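Bass trap behind the listening position, spare room

coduto_low
Room is 157 inches long, drywall on studs, used for mixing at night. Running Travstead nearfields with the DSP correction on. I have a deep null at 51 Hz at the chair. Correction adds gain there and nothing changes except driver excursion. Would two Brestetent panels on the rear wall help?

vanacker_fan
You can't EQ a null. Move the chair first, then measure again. 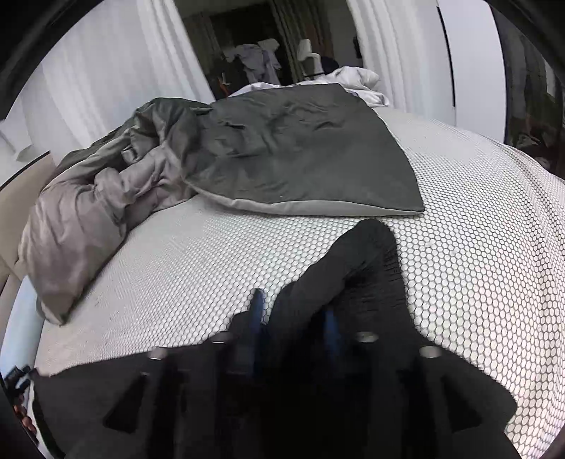

Bed side of the room, duvet left on

coduto_low
Bed stays. Chair can move maybe a foot.

halfspace
Disagree with going straight to the chair. Try the speakers closer to the front wall. A mattress does very little that low, so leave it out of your math.

vanacker_fan
Speaker position won't fix a null set by the rear wall. Post a sweep with correction off.

coduto_low
Sweep done, correction off. Chair forward nine inches, null is shallower but still there. Trying the speakers next.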